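Newsletter of the Cledska Legal Aid Office

New rules for work permit renewals

From September, people who live in Cledska and wait for a decision on asylum can renew their work permit by mail. Until now they had to travel to the immigration office in Palacios, and many of them lost a full day of pay. Our office helped with 814 renewals last year – more than 300 of them were for families from the Butska district.

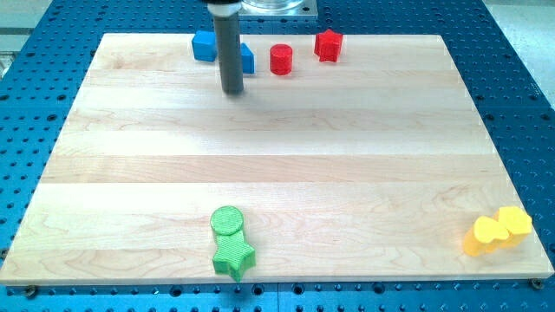 Please send the form at least 4 weeks before your permit ends. Keep a copy of every page. If you received a letter with a court date, do not wait for the renewal, but come to our desk on Simidgate on Monday.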